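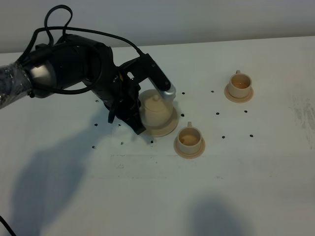
We are looking for people to take part in a comparison of two robot hands and two ways of controlling them, at our workshop in Plunthorpe. You will drive a robot arm by hand from an operator's chair and use it to handle small household crockery. The tasks are short and get harder as you go. One of the first is the sugar pot, which has to be held firmly enough to move but has a separate lid with only a small round knob on top, and a saucer under it that is easily caught by the lower fingers. A hand that copes well with a plain block can do badly with this, and we want to know how badly, and in whose hands.

**Posted:** October 2, 2025
**Sessions:** throughout November
**Where:** ground floor, Zivorov building, Plunthorpe
**Payment:** £200 on completion of all 3 visits, plus bus or train fare

## What is being compared

The study compares the Matetti hand and the Barredo hand. Each will be used with a handheld controller and with a glove. Everybody who takes part uses all four combinations, in an order set by us. You won't choose and you can't swap.

We already have bench figures for grip force and closing speed. What we lack is results from people who haven't spent months getting used to one hand or the other. Our own staff are too practised to be a fair test, and they have favourites.

The measures are:

- time to finish each task
- drops, knocks and spills
- number of attempts at each grasp
- your own rating of effort, on a one-page form after each block

Camera position is a smaller part of the work. On your third visit you will repeat some tasks while watching a screen instead of looking straight at the table. We have two views to try and would like to know which one people can judge depth from.

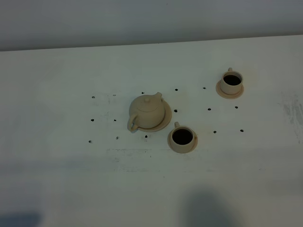

Do I need to have used a robot before?

Most of the places are for people who have never driven one. We are keeping a few for people with experience of cranes, diggers, model aircraft or similar, so please mention it on the form if you have any. Regular robot operators should not apply this time.

## Who can take part

You should be 18 or over, able to sit for up to an hour at a stretch, and able to see the table clearly from the chair, with glasses or contact lenses if you wear them. Left-handed people are very welcome and we'd like more of them. The glove comes in three sizes. If none fits well we will tell you at the first visit, pay you for that visit and not take you further.

Please don't apply if you have an implanted medical device, or if you have had surgery on either hand or wrist in the past year. If you are unsure about something to do with your health, ask us before filling in the form.

## What happens at each visit

**First visit, about two hours.** You will be shown the stop button and asked to press it several times. After that comes a practice period with each controller, during which nothing is timed. The first timed block uses the sugar pot and a single cup, each on its saucer. You may drop things. We have spares.

**Second visit, two hours.** This adds the teapot. The tasks are: lift the lid and put it back; lift the pot by whatever part you like and set it down on its saucer; turn the pot so that the spout faces a given direction. Some people go for the handle and some try to take the body of the pot from above. Either is fine. We will not coach you, and the person in the room will say very little while the timer is on. They aren't being rude.

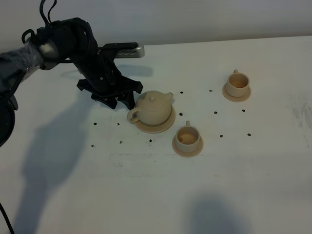
*Gripper open above the teapot, two cups set out.*

**Third visit, an hour and a half.** The screen views are on this visit, followed by a small number of tasks with an arm on each side of the table. Each arm gets its own controller. People usually find this slow at first, and the time limits allow for it. A short interview closes the visit and is recorded as sound only.

There is a break in the middle of every visit, with a kitchen and a quiet room you can use.

## Safety

The arms are limited in speed and stop when the button is pressed or when the gate is opened. You will be outside the gate whenever they are powered. Cups used in the tasks are never drunk from. Long hair should be tied back and lanyards taken off before you sit down.

## Your data

We record the movement of the arms, the view of the table and your ratings. Your face is not recorded. Results are stored under a number, and the list that links numbers to people is kept separately and destroyed once payments have cleared. You can withdraw at any point and will be paid for the visits you have completed.

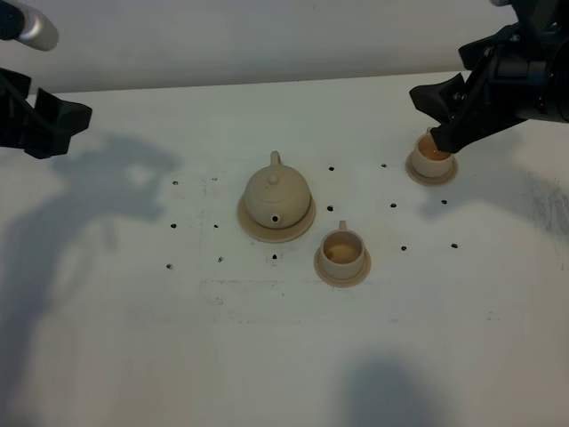

Plunthorpe Bench Notes, Issue 12, p. 3

The same call appears in this month's Bench Notes, along with a longer piece on the earlier round, in which our staff logged 4000 grasps with the two hands. Please don't read that piece before your last visit. It says which hand did better on which objects, and we would prefer you to come without an opinion.

## How to apply

Pick up a form at the Zivorov building reception or ask for one to be posted. It asks for:

- your age band
- which hand you write with
- any experience with machinery or remote control
- days and times you can't do in November
- any access needs

The workshop is step-free and there is an accessible toilet on the same floor. The chair adjusts in height and the controllers can be mounted on either side. If you need something else changed, write it on the form and we will try to arrange it before your first visit.

We will reply to everyone, including those we can't place. If your three visits can't all be fitted into November, we will keep your form for the next round unless you tick the box asking us not to. Evening slots go quickly, so put down a daytime choice as well if you can manage one.

Completed forms can be handed in at reception or put through the letterbox at the side door, marked "Hand comparison".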